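Visit report: Hestusbridge wallpaper works, open day, August

Doors opened at 9:30 and the first tour left from the loading side twenty minutes later. The Hestusbridge works prints wallcoverings by three methods under one roof, and the open day is the only time the surface print hall is accessible to visitors. I had been to the Jeltevar coating plant the year before, so most of my attention went to the parts of the process Jeltevar does not do.

Paper store

Base stock arrives in reels and is conditioned before use. Two grades were on the racks, a conventional pulp paper and a nonwoven. The nonwoven takes paste on the wall and strips dry in full lengths. The pulp paper has to be pasted and left to soak, and it expands across its width while it does so. Our guide gave the usual figure for soaking as 7 minutes for their heavier weight. Installers who cut this short get bubbles that appear after the paper is up, and then blame the paper.

Humidity in the store is logged by hand on a clipboard at the door as well as by the sensor. The two columns did not agree. The guide said the clipboard is the one the printers trust.

Surface print hall

There are two surface machines, both from the Floster works and both older than anyone running them. Each color has its own roller, and the design stands up in relief on the roller face. Color is carried to the roller on a continuous cloth, the sieve cloth, which passes through a tray. All colors go down wet on wet around a single large drum, which is where the slightly blurred edge of surface printing comes from. The paper then travels through the drying festoon at the ceiling, hanging in loops from sticks.

Line speed on the day was 22 meters a minute. Registration is adjusted by eye and by handwheel. The operator was running a three-color trellis and let the outline drift on purpose so we could see the fault, then brought it back within a few repeats. The waste from this was considerable and went straight into a bin for the school craft table.

The roller archive is up a flight of stairs behind the hall. It holds 261 sets, racked by circumference instead of by design name, so finding a pattern means going through a card index first. A number of the older rollers have lost small pieces of felt from the filled areas. Refelting is done in-house over the winter, when orders are slow.

Gravure and digital

The gravure line was down for a doctor blade change and we walked past it. I would have liked longer there. The digital room has one wide printer and is used for sampling, for matching discontinued patterns and for short orders that would not pay for a roller set. Color matching between the digital proof and the surface print is still a matter of argument, particularly in reds, where the surface inks dry with a chalkier finish.

Large florals

The final stop was a talk on the Castaño range, a group of large-scale florals. Scale is the issue with these. A long vertical repeat uses more paper per wall, and on a half-drop match the loss at the top of each length can reach roughly 20 percent if the installer does not alternate between rolls. The talk recommended plumbing the first length off the most visible corner and letting the mismatch fall behind a door. Inside corners should be cut and overlapped, never wrapped in one piece, whatever the state of the plaster. 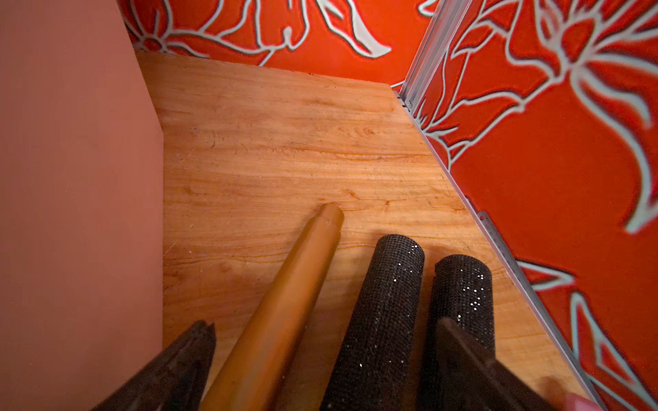
Castaño florals should not be taken around an inside corner with the match held on both sides, according to one visitor on the tour, as few corners are square and the error only grows toward the baseboard. Better to lose a little of the pattern in the overlap and plumb the second wall fresh. The speaker agreed in part, but said that with outline patterns the eye follows a stem across the corner, and a loss of more than the width of the line will show.

Practical notes

Parking is on the gravel lot past the main gate – the small lot by the office is for staff. Ear protection is handed out before the surface print hall and should be worn, as both machines run during the tour. Seconds are sold by the roll at the end, cash only, with no guarantee that batch numbers match. I bought four rolls of a gray stripe and found two batches among them.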